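The Berhe Lantern Walk will go out this November under a new sponsor, and the woman who has run the event for the past nine years says most people along the route will notice very little.

Lustix, the lighting manufacturer based in Tarnia, has signed on as the lead sponsor. It takes the place of Wokero, the regional grocery chain, which ended its support when it closed its Berhe stores last winter. The event becomes the Lustix Lantern Walk on posters and banners. The route, the start time of 6 p.m. and the free admission stay as they were.

"We had Wokero for a long time and they were good to us," the walk's director said in an interview at the organization's office on Mill Street. "They let us use their parking lot, they gave us the cider. When the stores closed I knew by the end of that week that we'd be looking for somebody else."

The search took most of the spring. She wrote to banks, two car dealers and a hospital group, and heard back from fewer than half of them. Lustix was not on her first list. A former walker who works in the company's shipping department passed her letter along.

"I got a call from them in April and I thought it was a sales call," she said. "I almost didn't call back."
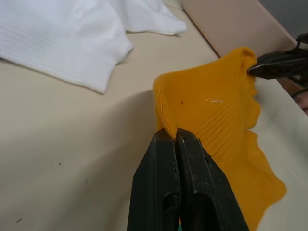

Yellow-orange ribbed cloth held over a cream tabletop.

The agreement runs for 2 years, with an option to extend. Neither side would give the dollar amount. The director said it covers street closures, insurance and the two marching bands, which are the largest costs after the lanterns themselves.

Last year about 1000 people walked, and 600 of them carried lanterns made at the free workshops in the weeks before. The rest brought their own or bought one at the start. She would like to have 700 workshop lanterns this time, and has booked the high school cafeteria for an extra afternoon in October.

"The workshops fill up first," she said. "People call me in August asking when they are. I tell them to call back in September, and they do."

Some residents have complained about the name. A letter in the local paper called it a shame to put a company in front of a town tradition that began with a church group and a few coffee cans. The director said she read the letter twice.

"I understand it. I grew up here and I walked in it when it didn't have any name at all," she said. "But the closures alone cost more than we raised in donations last year. If someone wants to call it just the Lantern Walk, that's fine with me. I still do it myself."

She was asked whether the company had wanted a say in how the walk looks. It had asked for its logo on the lead banner and on the stage at the park, she said, and for a spot near the front for its employees. It also offered battery lights for the children's lanterns, which she accepted. Candles have been limited to adults for several years, and the old battery lights were wearing out.

"We were throwing away a box of them every year," she said. "I'd rather have lights that come on."

The large lanterns at the front, including the heron and the steamboat, will be back. The heron needs a new neck. A third large lantern is planned, but she would not say what it is, and said the builders had changed their minds once already.

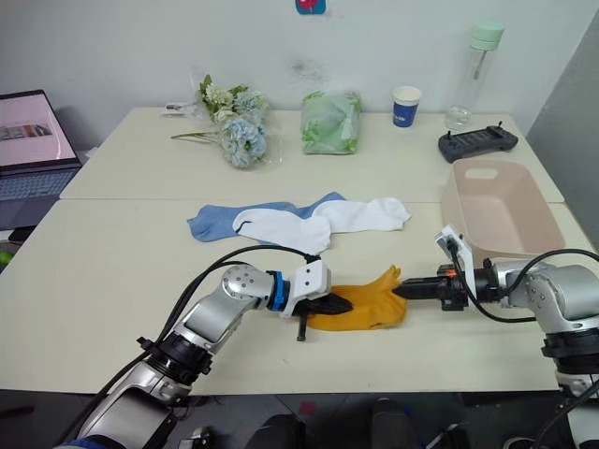 What happens if it rains?

"We walk in the rain. We only call it off for high wind or lightning, and then it moves to the next evening. We've done that once since I started. The paper lanterns don't love the rain, so we tell people to bring a clear plastic bag."

The walk will again start at the old depot and end at River Park, where the bands play until 8:30 p.m. Parking is the one thing that has not been settled. The former Wokero lot is up for sale, and the director is talking with the owners of two smaller lots closer to the depot.

Groups that want to walk together have until the end of September to sign up at the Mill Street office. Families and single walkers do not need to register.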